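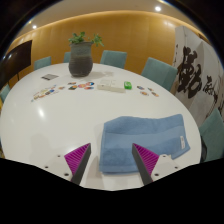
Newsletter > Clatley Neighbours > Food and Drink

Supper club is back in July!

After a long spring of asking each other when it might start up again, we have a date in the diary. The Clatley supper club returns on the first Saturday in July, in the back room at Juvine, and we can't wait to sit down with you all.

If you haven't been before, it's very simple. You bring a dish, you put it down with everyone else's, and you eat far more than you meant to. Last year's opener had 11 different puddings (two of them trifle, both gone within minutes) and a lentil pie that people still stop us in the street about.

The theme this time is food from somewhere you've lived. That can be as far away as you like, or the other end of Lachance Road - we had a lovely cheese and onion plait on exactly those grounds. Please write what's in your dish on a card, and mark anything with nuts clearly. There are two ovens for warming things through, but the hobs are out of use until the new ones are fitted.

Doors open at 5, food goes out at half past. It's £3 on the door for grown-ups and free for children, and all of it goes towards hiring the room. Drestelov Bakery are sending bread again, including the dark rye - hooray!

Spare serving spoons are very welcome. Put your name on the handle, as we still have four from last time.

Last updated: Saturday
11 comments | 5 shares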